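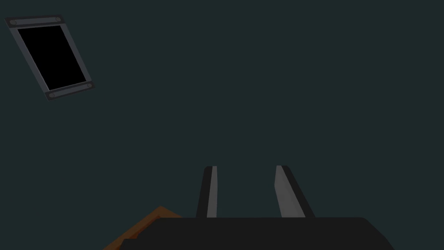

26th June -- Glaze and ground tests, Dendport print studio

Plate 2 was coated with the Marinho hard ground and rested for 30 minutes before drawing. The line held well, although the ground lifted slightly at one corner. 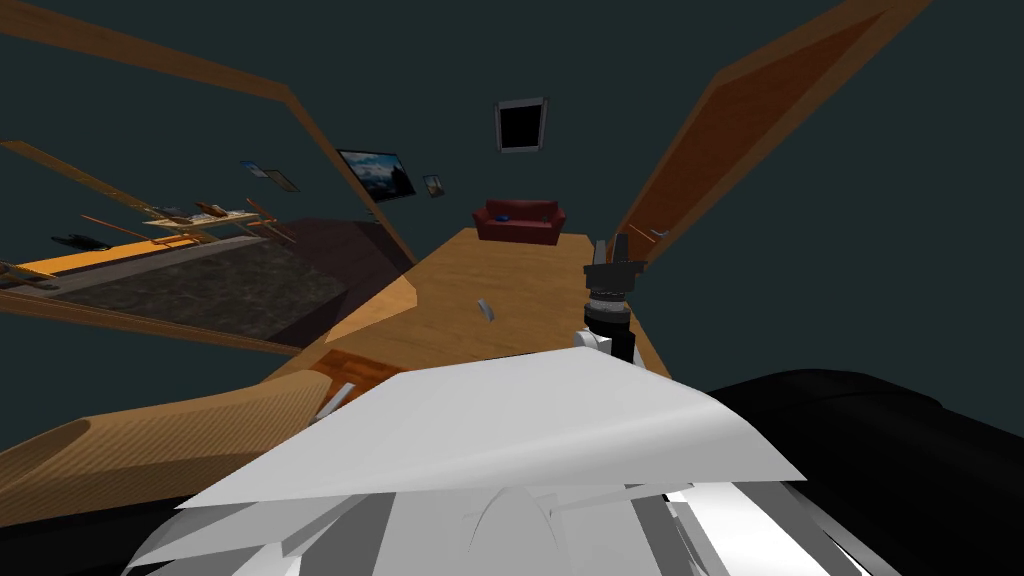
The Flumthorpe paper, lot 881, was soaked for around 70 minutes. Benedito Rezende considers this too long for the lighter sheets. 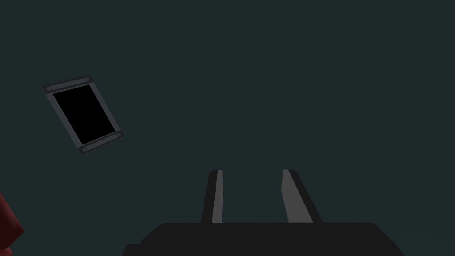 Page last changed: 26th June

Proofs remain under boards. The blue-black ink is to be mixed stiffer -- the present batch fills the fine hatching.

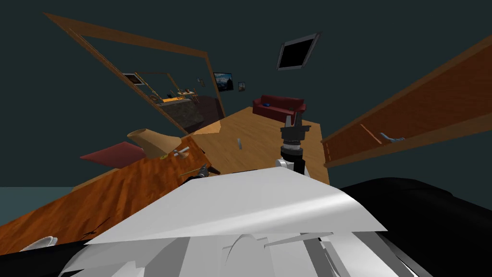 Next session

Recoat the lifted corner and pull a second proof before August.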